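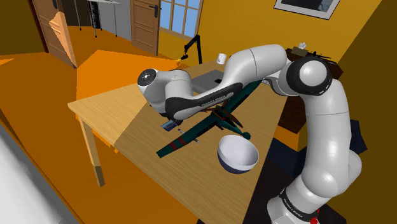 May 16, 2024

Sim bench, tabletop set. Spent the morning on the reset and labelling rules, as Itzel Villaseñor wants them settled before the Gumura tasks go in.

Scene file 456 loads cleanly. Aeroplane, bowl and pen are all on the table, bowl empty, gripper low over the top with nothing in it. That is lower than I'd like for a start pose. The draft rule only says "clear of objects", and you can read that any way you please. Changed it to a minimum height above the tabletop, measured from the lowest point of the gripper, fingers included. Value still to be agreed.

Overlaps. The pen runs partly out of sight at the plane's wing. Old practice was to throw such layouts out. New rule: keep them, but tag the object "part hidden" and check for contact between the two meshes before the first step. If they intersect, reject the layout and log the seed. No nudging things by hand — we did that in February and then couldn't repeat the runs.

Names. One name per object across all task text. Becerra's list has "plane", "jet" and "model aircraft" for the same asset. It's "model aeroplane" from now on. Lamp, mug and the flat grey thing at the back count as background and must not appear in instructions.

Ran 3,846 random layouts through the checker overnight with the old limits. Two failed on load, both bowl too near the table edge. Seeds are in the Prundcombe folder.

To do: edge margin for the bowl, ask Zuveo whether their checker reads the tag, send draft 2 to Itzel.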